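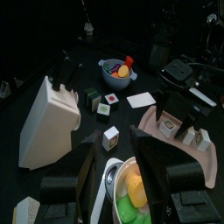
Play food in the silver pot, greens at the bottom.

Threads / Music / Small Labels / Noise and Drone

Latest Tags Archive About

A thread on running the smallest tape label in Nirnby, for the person who wrote in asking whether they should start one. You should. Please read all of this first.

The label is called Prirum. It has a logo, which is the word Prirum typed on a typewriter with a bad R. That was the whole branding budget.

I make long pieces out of shortwave hiss, a broken reed organ and a contact mic taped to whatever is annoying me that month. In July it was a box fan. The fan record remains my best seller, and I have tried not to draw conclusions from that.

First run: 52 tapes. I wanted 50 but the duplicator in Testow had two extra shells in the same color and threw them in. I was very moved. Then I had 52 tapes to sell.

I have sold 47 of them. Those last 5 live in a shoebox and I've become protective of them. When an order came in last week I was briefly offended.

People ask how you find an audience for drone. You play a show at the old Varghese shoe store, which has no heat and a wonderful low hum coming off the sign. Eighteen people come. You now know your audience, including which of them has the cough.

The cough is on the live recording. I tried editing it out and the piece got worse, so it stays, in the left channel, eleven minutes in. Its owner has asked for a credit.

The reed organ, because somebody always asks. It was free. It took four adults to get it up the stairs, and it has one octave that works and one key that never stops. I tune everything else to the key that never stops.

Gear advice: the expensive reverb pedal is lovely. A stairwell is also lovely, and you can't spill coffee into it in any way that matters.

I've done the stairwell trick on three releases. Speaker at the bottom, mic at the top, door propped with a phone book. You do have to explain yourself to the neighbors. The woman downstairs now calls it "the weather."

Postage. I have left this until the middle so you'd be invested. Mailing one cassette overseas costs more than the cassette, the case, the card and my lunch put together. I charge what it costs and people still write to ask if I'm sure. I'm sure.

Pad the case. I mailed the first ten in plain envelopes and got back photos of what looked like gravel with a track list.

On track lists: side A is one piece, side B is one piece. I still managed to print them the wrong way around. Two reviewers praised the organ work on the fan side.

Reviews, then. There was one that called the record "patient." Another called it "a tape of a room." I put both on the website. The second one moved more copies.

Collaboration is mostly email. I've been making a split with a duo from Testow for over a year and we have agreed on the length of the silence between the tracks. We haven't made the tracks.

(Nine seconds, if you were wondering. They opened at twenty. I thought that was showing off.)

Somebody will tell you to put it all on streaming. I did. Last quarter the fan brought in enough for a sandwich, without the drink. The sandwich was fine.

Playing live: bring your own extension cord, your own power strip and a spare fuse. Venues have a sound person who is used to guitars and will ask when you're planning to start. You will be eight minutes in.

I also once had a guy turn me off. He thought it was a fault in the PA – he was very nice about it, and it was the biggest applause of the night.

Merch that hasn't worked: tote bags, a poster nobody could read, a lathe-cut single that played for four minutes and then gently ate a needle. Merch that has: badges. Everyone likes a badge. I could stop making music entirely and do well in badges.

Back up your recordings. I lost a whole winter of radio hiss when a drive died, and tried telling my family about it at dinner. They asked whether I could just get more hiss. I could, but it isn't the same hiss.

Does it make money? The label is down the price of a decent used bicycle, which I consider a good result for a hobby this loud.

Next release is Prirum's first compilation, with local people from the Varghese shows. I asked everybody for five minutes. So far the shortest piece is 18 and its maker describes it as an excerpt.

So it'll be a double tape. I've already had the duplicator quote me for it, and asked whether there are any extra shells this time. They're looking.

To the person who wrote in: start with a run of 20, number them by hand, and give the first one to whoever lives underneath you.

Someone's asking in the replies if any of the 5 are still for sale. Yes. Message me, and give me a day or two to get used to the idea.

Last updated: October 2024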